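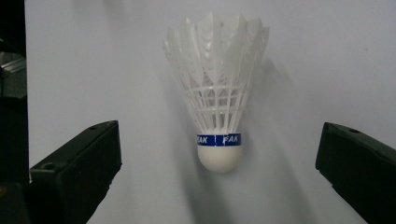

A synthetic shuttlecock with a moulded plastic skirt.

Plastic shuttles at club sessions: speed, storage and wear
August – Equipment notes, Skemier Badminton Newsletter

From the start of the new season all social sessions at the Polonum hall will use synthetic shuttles. Feather shuttles stay in use for league matches and for the Sarmiento Trophy, where the rules of entry require them. Members have asked how the two types differ and what they should expect on court, so the main points are set out below.

Flight. A feather shuttle leaves the racket fast and slows sharply towards the end of its path, dropping steeply. A synthetic skirt bends under a hard hit and takes a moment to recover its shape. The result is a flatter curve, with the shuttle carrying a little further on clears and lifts. Players who learned with feathers tend to hit long for the first few games. Net shots are affected less, but a tumbling net shot is harder to produce, as the plastic skirt rights itself in a different way.

Speed. Synthetic shuttles are sold in three speeds, normally marked by a coloured band: green for slow, blue for medium and red for fast. Air density is what matters. Warm air is thinner, so a shuttle travels further in it and a slower grade is needed. The hall thermometer will decide which tube is opened. Blue will be used for most of the year, green on hot evenings and red during the coldest part of the winter, when the heating does not reach the far courts until late in the session.

To test a shuttle, stand at the back boundary line and hit it with a full underhand stroke, upwards and parallel to the side line. It should land short of the opposite back boundary line by between 530 mm and 990 mm. Test from both ends if the fans are running. Do not try to alter the speed of a plastic shuttle by folding or pinching the skirt. Tipping works on feathers only, and a creased skirt will wobble for the rest of its life.

Wear. We ran a trial on Court 2 last winter with the Wovis club tube. The trial used 79 shuttles over 230 games. Most were retired for splits in the skirt, usually near the neck where the plastic is narrowest. A smaller number had a base which had come loose or gone soft on one side. A shuttle with a single small split can still be used for drills and should go in the practice box, not back in the tube.

Storage. Keep tubes upright and closed, away from radiators and out of parked cars. Cold plastic is brittle, and shuttles brought straight in from an unheated garage will split early. Leave them in the hall for half an hour before play. Synthetic shuttles do not need steaming or damp storage of the kind used for feathers – moisture does nothing for them.

Racket strings. Some members have found that the ball feels heavier on the racket with plastic. Base materials vary between models, and a drop in string tension of one or two pounds is a reasonable adjustment if the impact feels harsh. There is no need to restring until the strings are due.

Used shuttles. Please put split shuttles in the bin by the store cupboard. Tubes can be left on the shelf above it for reuse. Doors open at 7 pm as before, and nets should be up before any shuttles are taken out.

Skemier Badminton Newsletter | Contact the equipment desk | © Skemier Badminton | Back to top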